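Workshop notebook, Fandale bench room
February, started just after lunch

Back on the shape blocks and the maple board. Loubna, read the part on the oil before you touch the board please!

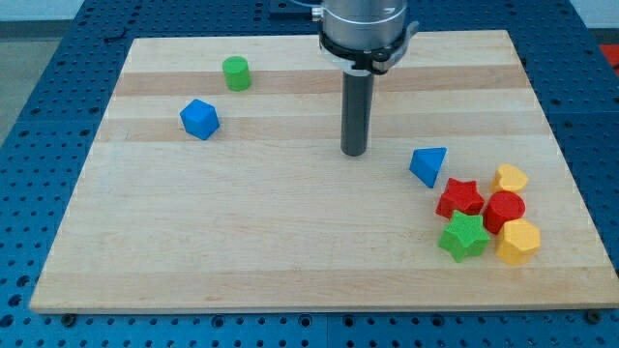

The board

I am so pleased with this thing. It is the big butcher-block one, the light maple strips, and it has come up better than I dared hope after the last sanding. I had been worried about the darker strips. Two of them run across it toward the back, and when Hernán Sotelo first glued it up I thought they would look like a mistake. They don't. They make the whole board look like it came from a tree, and they are handy too, since you can say "put it back by the dark strip" and everyone knows where you mean.

Grit record, so I don't have to guess next time: 80 to take the glue squeeze-out off, then 120, 180, and 400 by hand at the very end. The 400 was probably silly on a board that gets blocks dragged over it all day, but oh, it feels good under the palm. There are light scuffs on the front half already and I've decided to leave them alone. Sanding them out every week would only make a dip.

Oil: one thin coat of the Naciri board oil, wiped off after twenty minutes, left overnight on its edge. The first try (last fall, the small board) I put it on thick and left it, and the blocks picked up a greasy film that took dish soap and a toothbrush to shift. So thin coat, wipe hard, then wipe again when you think you're finished. If a paper towel pressed on it shows any mark at all, it's too soon to put foam or plastic on it.

The front edge has its small bevel. Hernán did that with a block plane, four passes, and then wouldn't let anyone near it with the sander. Good call. It is crisp and it doesn't catch your sleeve.

The table under it

Still the blue one with the rows of holes. I like the holes more every time I use it. Things to note:

Crumbs and sanding dust go straight down them. Vacuum from above first, then lift the board off and do it again, because there is always a line of dust hiding under the back edge.

Small parts go down them too. We lost a screw from the drawer pull that way and found it on the floor two days later, with my foot.

The board sits flat on it without feet. I had cut a set of cork feet and they are in the drawer marked Colulgate if anybody wants them for something else. With the feet on, it rocked on one corner and I spent an hour planing before I realized one piece of cork was thicker than its friends. Without them, no rock at all.

The blocks

Now the fun part. We have the set out again: green cylinder, blue cube, blue triangular prism, the red star and the rest of the gang. I have been calling the star "the boss" because every kid who came through at the last open afternoon went for it first, every time. The cylinder is the quiet favorite of grown-ups. It stands up on its end so neatly that people pick it up and put it down again just to feel it land.

Order number on the box is 2109, Sarisano shapes. Writing it here because the label is coming off and I know I will be looking for it in a month's time, cursing.

What I want to get to is a sorting set that is nice enough to leave out on a table. Most of the ones I've handled are fine as toys but the tray lets them down, all thin sides and rattle. A heavy slab of maple changes how the same blocks feel. You set one down and it stays where you set it. You hear it a bit, too, a soft knock. I've tried the same set on the bare blue table and it is a completely different experience, with edges settling into holes and the smaller pieces sitting at funny angles.

Layout trials

Tried these through the afternoon, mostly to see what people do when they sit down to it.

Everything in one heap. Slow start. People comb through with their fingers, and the flat pieces end up underneath. Children love this one though and I shouldn't rule it out just because it makes me itch.

Everything in rows. Looks lovely, and then people are scared to touch it! Loubna Ragab said it was like being handed a box of chocolates with the lid still taped down, and I see what she means.

Some close together, some off alone. The best by a long way. A few blocks bunched over to one side and a couple standing off by themselves, with plenty of bare wood at the front to work in. People start with the loners, get their eye in, and then go for the bunch. I'd start all the sessions like this.

Bare wood matters more than I had thought. I kept wanting to spread the blocks out to fill the board, and it got worse each time. Leave the front half clear.

Color against the wood

Red on maple is wonderful, could look at it all day. Blue is strong too, and it ties in with the table. Green I was unsure about until I saw the top of the cylinder with the light on it, and then I was sold. I'd still like to try the same shapes on walnut, only to know. Hernán has an offcut that might be long enough. It has a crack at one end that he says is "mostly cosmetic", so we'll see.

Cleaning

Blocks: warm water, a drop of soap, rinse, stand them on a towel. Do not put them on the radiator again. (I know who it was. It was me.)

Board: damp cloth, along the strips, dry straight away. Never soak it and never leave a wet towel on top. Turn it over now and then so both faces get the same air.

Money

The jar of oil is good for plenty more coats at this rate. I asked for a price on a run of 1000 blank maple strips and then felt a little faint, so the next board gets made from what is on the rack.

To do

Glue the label back on the 2109 box
Ask Hernán about the walnut offcut, and how deep that crack goes
Second coat of oil on the underside
Make a lidded box for the shapes, deep enough for the cylinder to stand up
Loubna to bring her nephew's old puzzle tray so we can compare the knock
New towels, the blue ones shed

Stopped when the light went. Board wiped down, dust under the back edge still to do.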